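Subject: Re: [tabletop] backing cloth for small parts

On Saturday, Deepak Thakur wrote:

> Does anyone have a favorite surface for sorting and laying out little
> stuff? I've been using the bare dining table and everything skates
> off it. I bought a roll of white paper, hated it, glare all day long.
> Is felt any good? And how do you keep it flat?
>
> Deepak

Hi Deepak, hi all,

I went through this exact misery last winter, so let me save you a little money. Felt was my first try and I wouldn't do it again. It's lovely and quiet, but it grabs every crumb in the house and the tiny screws burrow into it (I found one weeks later, with my sock). The white paper I gave up on for the same reason you did. By four in the afternoon I was squinting.

What I've settled on is a plain matte sheet in a gray-blue, kind of a rainy sky color. Black parts show up on it, so do white ones, and a bit of red wire practically waves at you! I got mine from the Stadolach catalog, item 2396, but any dull mid-tone will do. Stay away from anything with a sheen. Buy it bigger than you think, too. Mine covers almost everything I'm working over and I still wish I had another foot at the back. 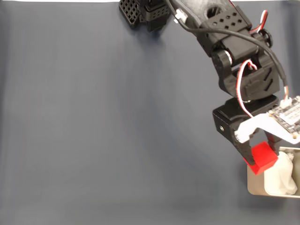 Raed Aoun wrote me off-list that he irons his from the wrong side on low and then rolls it around a mailing tube, never folds it, and that he hasn't had a hard crease in two years. He also thinks gray-blue is too dark for evening work and swears by a pale sand color from Fuchs.

Well, I've sat at Raed's table after dinner and I couldn't find a thing on that sand color, so we'll agree to differ. The tube is a great idea though, and I'm stealing it. I don't worry much about the soft folds that run the long way. Parts don't seem to care. It's the sharp creases you want to get rid of, they catch the light and you keep thinking there's a pin lying there.

For keeping it flat, I use 8 of those little Collow clips, the kind with the rubber feet. Tape works too but it left gunk on my table edge, and I was not popular at home that week. If you cut your own sheet, leave 2 inches extra on every side for the clips to bite.

I have a leftover piece from my last one, a bit short but fine for a card table. Say the word and I'll bring it next time.

Does anybody know if the Trarkico mats lie flat out of the box? They look nice but I'm not paying that much for another curly thing.

Marcy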